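We use cookies to keep this site running and to see which pages get read. Accept all / Manage settings

"Start with the floor and work up"
By the Flelstead Neighbors newsletter staff
March

The owner of the Saltier, a two-room craft studio on the Clenon side of Flelstead, spends the first part of every evening picking things up. Classes end at 6, and by then most of the paper, card and plastic sheet in the building has made its way to the ground.

"People think of a craft room and they picture the tables," she says. "I mostly think about the floor. That's where the material ends up."

The studio moved into its present rooms 2 years ago. The previous tenant had put down white tile in the back room, and she kept it. She had wanted cork. Cork would have been quieter and easier on the knees, she says, but the quote was too high and the tile was in good shape.

She has come around to it. A dropped sheet shows up well against white, especially the bright colors, and the surface wipes clean with plain water. The grout is another matter. Glitter gets into the lines and stays there. She goes over them with an old toothbrush once a month and has stopped buying glitter in the fine grade.

"The other thing with tile is that a flat sheet sticks to it," she says. "You can't get a fingernail under. Kids bend the corner trying, and then I can't put it back with the good stock."

Her method is to slide the sheet until one edge crosses a grout line, where there is a little gap to work with. For thin paper she uses a plastic scraper from the kitchen drawer. Bigger pieces she takes by the two long sides and lifts with a slight curve so they don't crease.

Everything picked up goes into one of three piles: full sheets, usable pieces and scraps. Full sheets return to a flat rack she bought from Furtado, a shop fitter that was clearing its warehouse. The rack cost her $40 and holds 300 sheets if they are kept square. Usable pieces are sorted by color into shallow trays. Scraps go to the under-fives group, which will glue down anything.

Asked which color gives her the most trouble, she doesn't need to think. "Blue. Everybody wants sky and everybody wants water. I order twice as much blue as anything else and it's still the one I'm picking up at night."

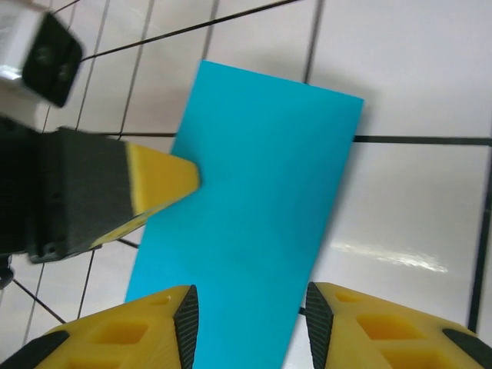
Storing sheets flat

She used to stand her sheets upright in a box, and they bowed within a season. Now they lie flat with a board on top. The heaviest stock goes at the bottom of the rack and the tissue has its own drawer. She leaves the blue on the top shelf, where the children can ask for it but can't reach it.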